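4.3 Handling clothing and other soft items

Read section 4.2 before you start. The rules below apply to all home sessions recorded with the Navia hand-held gripper, in any room.

Before you pick anything up

1. Lay the item out flat on a bed or table. Leave space on both sides for the grippers.
2. Check the finger pads. Replace a pad if it is split or has come loose at a corner.
3. Empty all pockets and close any pins or hooks.
4. Wait until the status light is steady.

Gripping the fabric

5. Bring the open jaws down over a raised fold, then close them slowly. On padded clothing, take hold at a hem or seam – the filling makes flat panels slip.

The left-hand gripper is closed on a fold of a quilted jacket, with the stitched hem standing up in a loop above the pads. Take a hold of this kind before you lift or turn a sleeve.
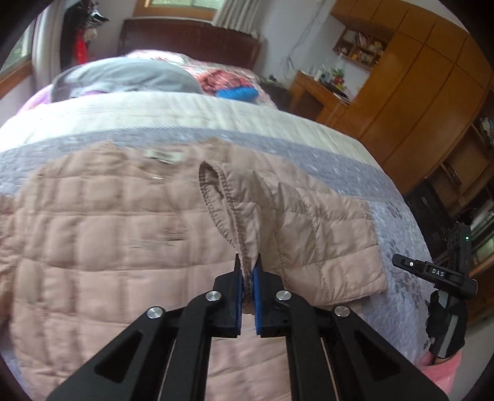 6. Lift straight up until the fold clears the surface. Pause, then move sideways.
7. Keep the second gripper clear of the first until you need it. The jaws must not touch each other while closed.
8. Open the jaws fully before you pull away.

CAUTION: Do not use the jaws on zippers, buttons or snaps. Metal parts cut the pads.

CAUTION: Keep loose cuffs and cords away from the pivot screws.

NOTE: Change both pads after 2,000 closes, even if they look fine. Always change them as a pair.

If the fabric slips, open the jaws and start again from step 5. After 2 slips on the same item, stop and mark the recording as "retry" in the Bevora log. Do not delete it.

Questions about pad wear go to Lurdes Leitão. For cleaning, see section 4.4.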